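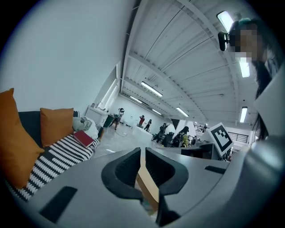 ## 08/05/2018 — finger comparison, Tarix handheld

Curved black fingers on the Tarix body, cardboard held upright between them. Textured inner faces. I wanted the curved pair against the flat Nellel pair before we order more of either.

Notes so far:

- Cardboard on edge is a harder test than the foam blocks. The curved fingers meet it along a narrow line, so it can pivot if the grip is off centre. Flat pair holds it square but marks the face.
- Closing force set to 2 on the Kushnir controller for all runs. At 4 the card buckles with either pair.
- Marker bracket checked against the drawing before starting. Its screws had backed out again on the other unit, so use threadlock next time.
- Tracking log has 583 frames for the first curved run. The flat run has fewer — I stopped it early when the trigger stuck. Needs repeating before the two are compared.
- Wide lens takes in the fingers and most of the hall, ceiling lights included. Exposure fixed at 3000 microseconds. Auto kept hunting whenever the tool was tipped up towards the lights.

## To do

- Repeat the flat run, same force, same card stock.
- Try the Omow soft pads on the flat fingers. They may stop the marking.
- Measure play at the finger roots. The left one feels looser than the right with the trigger half pulled.
- Put the spare fingers back in the drawer with their screws. Two sets have gone missing since the last build.

Leaning towards curved for the pick tests and flat for anything boxy, but the second flat run comes first.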